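Reading Alone, Reading Together: Solitude and Attention Among First-Year Students

Student project report
Author: Kelly Nogueira
Module: Ideas and Everyday Life
Submitted 2019-05-12

1. What the project was about

Our seminar spent the autumn term on essays about friendship, work and rest. In November we read a short piece on silent reading, which argued that people once read aloud as a matter of course and that reading silently changed how they thought of their own minds. I wanted to find out whether students at Fletham think of reading as something private or something shared, and whether it makes a difference to what they take from a text.

The question I settled on was: do people read differently when they know they will have to talk about it afterwards?

2. Method

I asked first-years in the Condgate and Rocha halls to take part. Each person read a passage of 500 words from an essay on boredom. Half of them were told that a discussion would follow. The other half were told to read it and then go. Both groups then wrote a response of up to 300 words, so the second group did slightly more than they had been promised. They were told this at the start of the writing and could leave if they wished.

I also held 5 longer interviews. These took place in the Govau reading room, which is open to all departments and quiet after four o'clock.

The responses were typed up without names. I read them twice, a week apart, and marked where the writer agreed with the essay, disagreed with it, or wrote about their own life.

3. What I found

Students who expected a discussion mostly wrote about the argument. They picked out a claim and said whether it held up. Several used phrases such as "I would say that" or "someone might object", as if the discussion had already begun.

Students who expected nothing afterwards wrote more about themselves. One described waiting for a bus as a child and making up names for the passengers. Another said the passage had made her put her phone in a drawer. Their answers were less tidy and I found them harder to mark.

In the interviews, most people said they preferred to read alone but remembered more of what they had read with others. One disagreed with both parts and said he remembered books by where he was sitting.

4. Problems

The passage was probably too easy. Boredom is a subject on which everyone has an opinion, and a drier text might have given a clearer difference. The marking was also mine alone. My tutor suggested a second reader, and I left it too late to find one.

I counted a response as personal if it used a memory. This put some quite argumentative answers in the wrong pile, and I moved them back on the second reading. A scale up to 100 would have been better than three boxes.

5. Further work

I would like to repeat the exercise with a poem, and to ask the same students again in their final year.
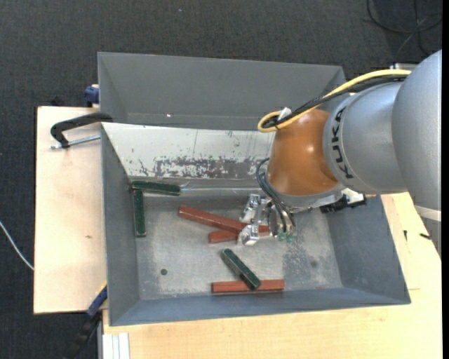

Tomasz wrote back that the second group knew they would be writing before they wrote a word, so what they put down was also meant for a reader, and he wondered whether any of the responses could be called private at all. He would have let a few people go without writing anything and spoken to them a week later.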